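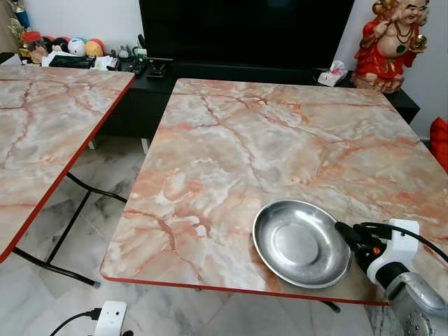
财务那边问我，两条手臂一套，为什么不能先买一条，明年再补另一条？我当时答得磕磕巴巴，今天讲完这页大家帮我评评理。

我的想法是这样：单臂能干的活太少，端盘子还行，叠衣服就别想了。而且Clelby的报价是按套走的，拆开买，控制柜还得配两回，钱一分没省下来！所以预算表第一行我写的就是整套，没留“分期”那一栏。

（这里停一下，问问在座谁家里是瓷砖地。）

再说场地。我们这次按普通人家的客厅来做计划，茶几、电视柜、琴凳都照原样摆着，不另外租样板间。省下的那笔我全挪去买耗材了，后面会讲到。搬运和安装算11个工时，我觉得偏紧，但供应商拍胸脯说够，那就先这么写。
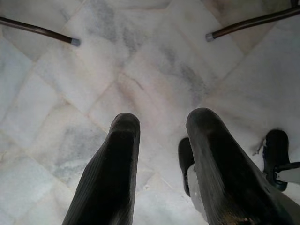

【耗材与备件】

指头这东西，我以前真没当回事，第一版预算里压根没有它！后来Tulix的报价单发过来，备用指套单列一项，我才老老实实补上：一年20副，另外再备15根线缆。线缆别嫌多，拖在地上的、绕在臂上的，哪一根出毛病都得停工。去年我们就为等一根线，白白歇了一个下午，我在旁边喝了三杯茶……

Satti的维保合同我也看了，包上门，不包指套。这一条字特别小，签之前请翻到最后一页。

（翻页，喝口水。）

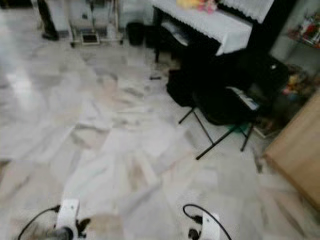 有同事插话说，买不如租，Likuvano不是按月出租吗，用完一退多省心。

这个账我算过，也挺心动的。租期不到半年，确实租划算；可我们排的是60周，中间还要改夹爪，租来的机器人家不让动螺丝，改一次就得谈一次。所以我倾向买，顶多旺季再租一套顶着。押金怎么走账我还没问清楚，会后找我聊吧，我手里有两版表格，第二版格式有点乱，凑合看。

最后更新：10月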